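Orlandini revises service routine for hand-held grippers

2022-09-04

Orlandini has changed the way it sets up and maintains the hand-held grippers used at its Flimitz site, after wear in the finger pads was found to be shifting the closing point of several units. The new routine took effect with the current work period and applies to every gripper on the site, the company said.

Under the old schedule, pads were replaced when an operator reported slipping. They are now checked every 40 hours of use and replaced at 300, whatever their condition. Damián Echeverría, who heads maintenance at Flimitz, said the earlier method left too much to the operator's judgment.

"A pad can hold a mug and still close two millimeters off center," Echeverría said. "The operator feels nothing. The error shows up later, in the recorded finger width."

The pad is a black, rubbery V-shaped part with fine ridges on its inner surface. To change it, the technician releases the finger, cleans the seat with a dry cloth and fits the new part with the V facing outward. The finger is then opened and closed 62 times before the zero width is stored — a figure set by Lautaro Gaete, the site's calibration technician, after bench trials in March.

Each unit is then checked against a cube printed with black-and-white marker patterns. The technician brings the gripper toward the work area, keeps the cube in the camera's view and compares the computed position with the stored one.

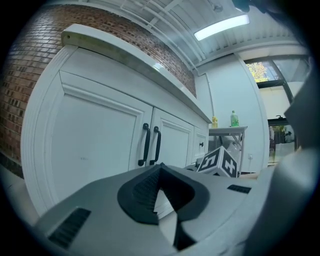
A unit that fails twice goes back to the bench, where the camera mount is checked before the finger is opened again. Gaete said almost 14 percent of the units tested so far had needed that second step, mostly for a loose mount screw.

Replacement pads are supplied by Baratier. Orlandini said it holds enough stock for the rest of the year and has not decided whether to extend the routine to its fixed arms, which use a different finger.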